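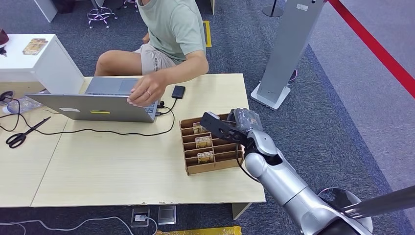 Clearing a stalled-grip fault on a Zinari arm in a card-sorting cell

A stalled-grip fault means the gripper closed to its commanded width but the motor current never settled, so the controller held position and stopped the program. On thin parts the usual cause is a change in thickness. Cards wrapped partly in clear plastic, like the one held over the cardboard tray, close at a different width than bare cards, and the default tolerance does not cover both. Do not delete the fault and press Resume. The arm will finish the interrupted move with an unverified grip.

Before you start

Have the operator take both hands off the desk. Put the controller in manual mode and set the speed override to 5 percent. Keep the enabling switch in hand for every step that moves the arm.

Procedure

1. Open the Graltix log and find the last fault entry. Record the commanded width, the actual width and the motor current.

2. Jog straight up in tool coordinates until the part is clear of the dividers. Do not rotate the wrist while the part is between two slots.

3. Support the part by hand, then release the gripper from the pendant. Keep fingers off the linkage side.

4. Home the gripper. If homing fails, power down and check the wrist cable for strain.

5. Raise the width tolerance to 4 tenths of a millimeter and the settle time to 50 milliseconds. Save under a new recipe name.

6. Run 14 picks in manual mode with wrapped and bare cards mixed. Any repeat of the fault means the pads need replacing.

Low reach near the table edge

The same fault can follow contact with the underside of a tabletop. The log then shows a current spike before the close command. Retract along the approach path, away from the table, and add a keep-out plane below the surface before going back to automatic.

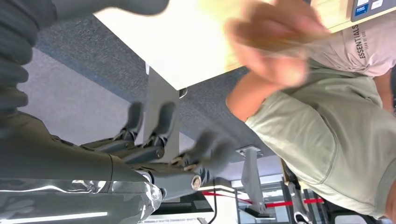 Chauhan wrote in to report that on firmware from before September the keep-out plane is dropped after a cold restart, with no warning on the pendant, and asked that a check be added to the startup list. Added: after every restart, open the Safety Zones page and confirm the plane is active before enabling the drives.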